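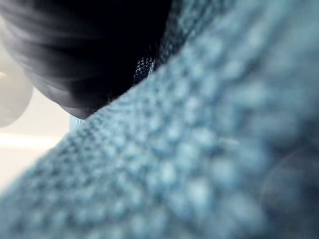
I'm done being polite about guest rooms. My place in Gillthorpe had one for 8 years and it got used maybe twice a year (hi, Mom!). The rest of the time I was heating a museum. 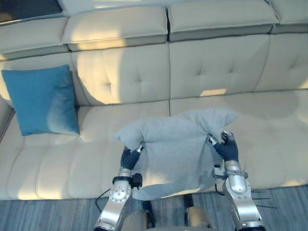
So now visitors sleep in the living room, and you know what? They stay up later and talk more. A shut door at the end of the hall makes people go to bed at nine.
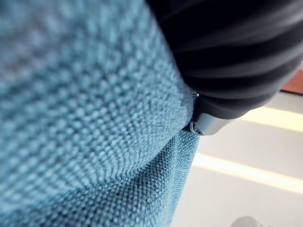
My sister still says a proper host offers a proper bed. Fine, she can host. I've got a sewing table in there now and I'm keeping it.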